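[ornorbridge-homes] Re: Getting the floor back in the spare room
From: Yutong Duan
Date: October 19, 2026

Ruben Verstraete wrote:

> Hi all, we've been in the new place since July and the back room is still
> a dumping ground. Everything is on the floor. Boxes, lamps, a rolled-up rug,
> the ironing board. I'd like to get it to the point where you can walk to the
> window. My wife wants shelves first, I want to clear the floor first and
> see what we're left with. Has anyone on the list done one of these rooms
> recently? Also, does anybody have an opinion on the Wurkel shelving? The
> salesman at Lambrechts was very keen on it, which made me nervous.
>
> Ruben

Oh Ruben, I have so many opinions! Sorry for the long message, I've had coffee and the kids are at swimming.

I'm with you on clearing the floor first. We did it the other way (shelves first, very exciting, big trip to Lambrechts) and all that happened was the shelves filled up with whatever was closest to the door, so we had a full shelf of paint cans and Christmas lights and the stuff we use every week was still down on the floor behind them. We ended up emptying the whole unit and starting over. My husband still brings it up.

What worked the second time was doing it in strips. I put masking tape down across the room, wall to wall, and only dealt with what was in one strip before moving on to the next. It sounds fussy but I get distracted so easily, I'll pick up a photo album and that's the afternoon gone. With the tape I could at least say OK, this piece is finished, and vacuum it, and it stayed finished. Mostly. The cat has views about tape. Get the painter's kind that peels off clean, by the way. I used some old stuff from the garage at first and was down on my knees with a butter knife afterward.

Now, Wurkel. We have the tall one, it was $167 with the extra shelf, and I like it a lot more than I expected to. It doesn't wobble once it's screwed to the wall, but PLEASE do screw it to the wall, the instructions put that on the very last page and we nearly missed it. The feet are a bit mean. They're narrow and hard and ours left dents before I thought to put felt under them. The shelves clip in, and the clips are the kind that make you say words. Two people, definitely. One to hold and one to swear.

For bins I'd go with the Skudley ones with the flat lids. We have 4 of them, and they slide under the bottom shelf if you set that shelf one notch higher than the booklet says. I tried the cheaper soft-sided bags first and they slump, and then something falls out of the back and you're on the floor with a flashlight again, which is how this whole project started for me in the first place.
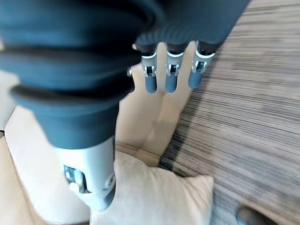
Anyway, the other thing I'd do differently is the rug. We left ours rolled up in the corner until the very end, thinking it would be a nice treat to put down, and then it turned out to be wider than the space between the shelf and the radiator. So there I was pulling the bottom row of bins out again. Unroll it early, even for five minutes, and put a bit of tape where the edges come to. Then roll it up again and get on with things.

And the ironing board! Ours lives on two hooks on the back of the door now. I know that's not very original but I can't tell you how much of the floor that thing was eating, what with the legs never quite folding flat.

If you go for the Wurkel, measure your baseboard first. The back legs don't have a cutout, so the whole unit sits out from the wall by however thick your baseboard is, and you'll need spacers behind the brackets. I have a bag of wooden ones left over, and you're welcome to them, I'm out past the library in Ornorbridge most evenings and can drop them off.

What kind of floor is it, Ruben? If it's carpet then forget most of what I said about tape and use string with a book on each end.

Good luck to both of you, and tell your wife the shelves will still be at Lambrechts in a few weeks.

Yutong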